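What I Brought Home from the Robot Open Day (Mostly Folding Tips)

I went to the open day at the Bastidside workshops in August thinking I'd last 45 minutes and then go find a coffee. I stayed until they started stacking the chairs! The Fovon people had a pair of robot arms working with paper, and I came away with a page of notes that have been more use to me at my own kitchen table than half the craft books on my shelf.

First, the creases. One of the demonstrators was folding planes by hand between runs, and she never pressed a fold with her fingertip. She used the back of a teaspoon, one slow pass away from her body. I'd always gone back and forth with my thumbnail, and that's what makes the shiny, wobbly line down the middle (and tears cheap paper). The teaspoon works on gift wrap too, and on the paper liners I cut for my baking pans.

Second, colored paper. Pick something that stands out from whatever you're working on. I wrapped presents on a white bedspread for years, with white tissue, and lost the edge every single time. Now I put a dark towel down first, or use bright paper on a pale surface.

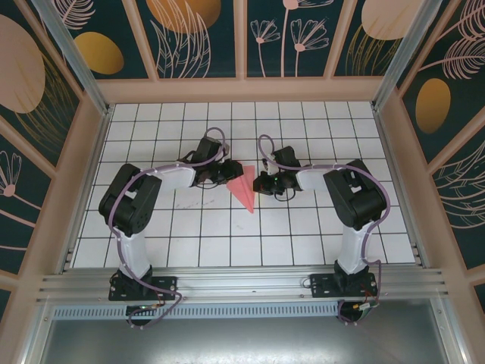

Pink paper plane on the white tiles, with a gripper reaching in from each side.

Look at those tiles, by the way. I went straight home and did my paper cutting on the tiled end of the counter, using the grout lines to square things up. You don't need a fancy mat. Line up the long edge with one grout line and the short edge with the one crossing it, and you'll see right away if your sheet is crooked. Wipe the tiles first and let them dry completely, or you'll be peeling your wrapping paper off in strips.

Now cables. I have 5 things plugged in beside my sewing machine and I was forever snagging one with my elbow. The purple cables on those arms go up in a big high loop over the wrist, with plenty of slack, and then follow the arm back down. I asked, and was told the slack should be right where the bending happens and nowhere else. So I gave my sewing lamp a nice generous loop at the joint and fastened the rest to the stem with soft ties. Don't pull the ties tight, you should be able to slide a pencil under them.

Bolting things to a rail was my other steal. Both arms sit on one aluminum rail, side by side, so my husband and I put a length of rail along the back of the workbench for the clamp light and the small vise. Ours is from Reka and the brackets are Mthembu, left over from the garage shelves. Measure twice, we had to move one bracket.

Oh, and the visitor sheet said they'd had 883 planes through the workshop since spring. I made 100 place cards for my niece's wedding with the teaspoon and my thumb wasn't even sore. If you go next year, park behind the building and bring a snack, the line for the food truck was very long.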